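Budget season again, friends! Our two-arm bench comes up for its next round of spending on 3/1/18, and since so many of you asked how a small shop like ours plans for this stuff, I'm going to ramble through it. Get comfortable.

First thing, and I say it every year: the arms are the easy part to price. You get a quote, you gulp, you sign. It's the fingers, cables, straps and little adapters that nibble you to death. In February alone we spent $303 on finger parts, and I had not planned for one dollar of it.

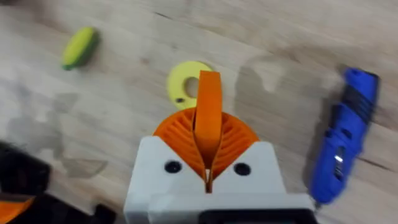

So this time Dorothy Kettle and I made a separate line just for gripper ends. She wanted 2 spare sets per arm, I wanted one, and you can guess who won (she did, and she was right).

Next up, the quotes. Clendik will sell us fingers at $49 a set and ship in four days. Grusumik is cheaper but wants a bigger order than we could use up in a year. I went back and forth on that one for far too long -- my poor coffee went cold twice. 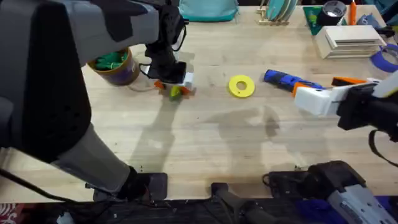
Both arms over the bench, yellow ring in the middle.

Chunhua Hou asked whether we should buy a proper set of test parts from Akex. It's a lovely catalog, I drooled over it! But odds and ends from the drawer give us plenty of shapes to practice on, so that money is going to a second work light and a longer service plan instead. 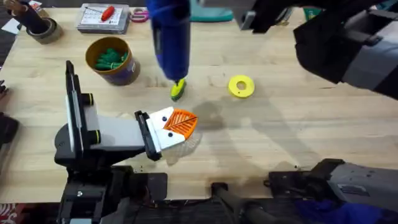

Left gripper holding a printed part, orange point and all.

Still undecided: renewing with Rind for maintenance, or paying by the visit. If you've done either with a two-arm setup, please tell me what you ended up spending, I'd love to compare before I send the sheet in.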